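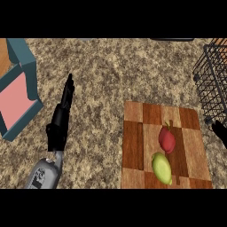 I have been running the Mako kitchen pack on my own machine for long enough to have opinions, and the license renews in November, so I'm writing them down before I forget which problems were Mako's and which were mine. Mako is a simulation kit for two-arm manipulation. You get a set of kitchen scenes, an object library, a pair of arm models with parallel controllers, an episode recorder and an evaluation script. It is sold by Jadoon as a yearly license for a single workstation. The scene I use most is a granite counter with a checkered cutting board, a red bell pepper and a yellow-green fruit lying against each other on the board, a teal container on one side and a wire basket on the other. It is a good layout for what I do. The targets touch, the two receptacles want very different approaches, and the board is busy enough to upset a detector that has learned to lean on plain backgrounds.

Setup

The installer is a single archive and a setup script. The script checks the driver version, then the rendering backend, then the license file, in that order. If the license is missing you find out last, after the asset download. On my Cenden desktop the whole thing took most of an evening, nearly all of it the download. There is an offline installer on the customer page under "Archive," which I would have used if it had been mentioned in the quick start.

The license is $857 per year. That includes the kitchen scenes and both arm models. The workshop and laundry scenes are extra and I haven't bought either.

Configuration is one text file per scene. Object placement, friction, light intensity and camera position are all in there with sensible comments. Changes to placement and light are picked up on reset. Changes to friction need a full restart, and there's no warning when you forget. I lost one evaluation to that. Check the startup log for the line that prints the contact parameters and compare it to your file before you start anything long.

Rendering

The granite is the best material in the pack. It is dense, mottled, beige through dark brown, and the fleck size is close to what I have on my own counter. A lot of kits ship a smooth gray slab and leave texture to the user. With Mako I could train against a noisy surface from the first day. The cutting board is also well done. There is wood grain inside the individual squares, and the light and dark squares have enough contrast that shadows under objects are harder to pick out on the dark ones. That has been useful for testing depth estimates near the table plane.

Default lighting comes from above and is very even, with soft shadows. I would call it too kind. Anything trained only on the default will be disappointed by a window. The randomizer can move the key light and change its temperature, but it won't add a second source, so hard crossing shadows have to be set up by hand in the scene file.

Recorded views come out letterboxed by default, with a solid black band top and bottom. The recorder pads to a square so that different cameras share one array shape. Fine in principle. If you train on the padded images you are spending pixels on nothing, and if you crop them you need to shift the camera intrinsics to match. Set pad to false in the recorder section and do your own resizing.

Arms and grippers

The arm model is a light gray limb with a black gripper, and the fingers are slender with a narrow tip. Visual and collision meshes are separate files. The collision mesh on the fingertips is noticeably fatter than the visual one in version 1 of the asset, so the gripper refuses to go between two touching objects when the render says there is room. The updated asset fixes most of it. It's a separate download and the version number is only in the file header.

Controllers are joint position, joint velocity and end-effector pose. The recorder runs at 20 Hz and the physics step is independent of that. Pose control behaves well in open space. Near the edge of reach the solver will sometimes flip the elbow to the other solution between one step and the next, which looks dramatic and ruins the episode. Raising the damping term in the solver config cures it at the cost of slower tracking. I settled on double the default.

Two-arm timing is handled properly. Both arms are stepped together and both sets of commands carry the same timestamp. I have used kits where the second arm lagged by a step and it took me weeks to notice.

Objects

There are 23 produce models in the kitchen pack. Each has a mass, a friction value and a convex decomposition. Pepper is the one I have tested hardest. Its lobes survive the decomposition, so grasp quality changes with roll angle the way you'd expect. The stem has no collision geometry at all, and the fingers pass through it. For most tasks that's harmless. If your policy likes to pick by the stem, it will be learning from air.

Nothing deforms. Everything in the library is rigid, and grip force above the slip threshold has no consequence. I added a penalty on finger effort to keep my policies from crushing everything, and I would suggest doing the same before you move to hardware.

The wire basket deserves a note of its own. Its visual mesh is a proper grid of thin rods, but the default collision shape is solid walls. A rod-level collision option exists and it's slow. On my machine it cut simulation speed by more than half. I leave the walls solid for training and switch to rods for evaluation.

Evaluation script

You give it a policy, a scene and a seed, and it runs 100 episodes and writes a table. Success is judged by object pose at the end of the episode. It doesn't check whether the gripper has let go, so a policy that holds the pepper over the container until time runs out can score the same as one that places it. I wrote a release check, and it took about 15 lines. With the check on, my best policy's score dropped far enough that I reran everything older than that.

The failure log is good. Each failed episode is saved with its seed and can be replayed exactly, which I can't say for the last kit I paid for.

Support

I sent Jadoon three questions through the customer form. The fingertip mesh question was answered the next morning with a link to the fixed asset. The friction restart question got a reply that it is known. The third was on the stem, and I'm still waiting.

Carolina Magalhães, who has the desk across from mine at the shared workshop in Bornombridge, runs the same pack on an older card. She gets a little under half my speed with the same settings and has turned off reflections on the floor and cabinets, with no change in her training results that she could measure. If your card is short on memory, start there. She also disagrees with me on damping and leaves it at the default, but her tasks stay closer to the base.

Renewal

I will renew for a year. The contact behavior between rigid objects is stable, the surfaces are better than I could make, and the replay feature has saved me a lot of guessing. The documentation needs work, and the release check should be in the box. I'll skip the laundry scenes until they have cloth that folds.

My modified solver config and the release check are on the downloads page, both for the current version only. I haven't tried either on the older asset set and don't plan to.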